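Interior Furnishing 4 – Seating and Claims
Handout for Unit 7, 16 January 2024

Read the Asero and Prudico catalog pages before class. Both promise "all-day comfort." Neither one says what a day is, who sat in the chair, or how heavy that person was. Treat the phrase as decoration until somebody shows you a test sheet.

Armrests get the least scrutiny and cause plenty of complaints. Padding feels generous in a showroom, where people sit for a minute or two. What you should ask is whether the rests clear the desk, and whether the sitter's shoulders can drop while the forearms are supported. An armrest that hits the desktop keeps the sitter too far from the work.

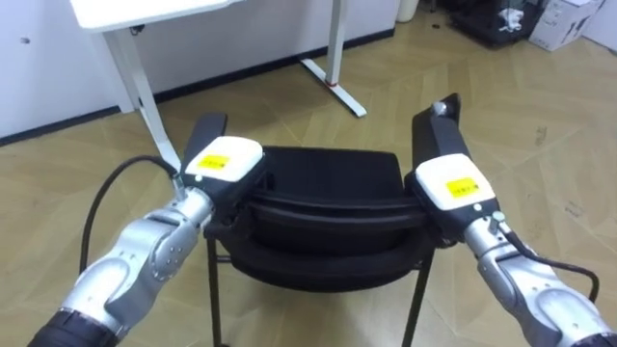 Fig. 1. Black chair with padded armrests and a rolled front rim, on parquet.

A curved front rim is usually sold as relief for the backs of the thighs. Maybe. It depends on seat height and on the length of the sitter's legs, and the Villalobos brochure mentions neither. I would also be slow to praise a dip in the middle of a seat. Some people like it, others slide into it and stay there.

Thin metal legs look light and are easy to clean around. On a wood floor, check the feet before anything else. The Pukach office refit in June skipped this step and paid 3,000 for floor repairs, against 1,000 saved on the chairs.

For next class: pick one chair you use daily and write down every claim the maker prints about it. Mark the ones you could check with a tape measure. Bring the list, even if it is short – mine usually are.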